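Home | Notebook | Sessions | Archive

16 July 2021
Rostoncombe mix room. The Flaramar album was transferred at 29 minutes, 46 seconds. Side B remains 2 dB louder than side A – to be corrected before cutting. Hiss on track one is unresolved.

Print | E-mail

Comments (2)

Nautiyal desk: Side A levels received.

Gesto desk: Track order is approved. The spoken intro stays. Pale wood grain, with a faint seam at upper left and a smoother cream tone near the bottom.

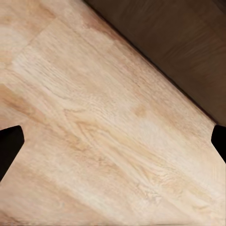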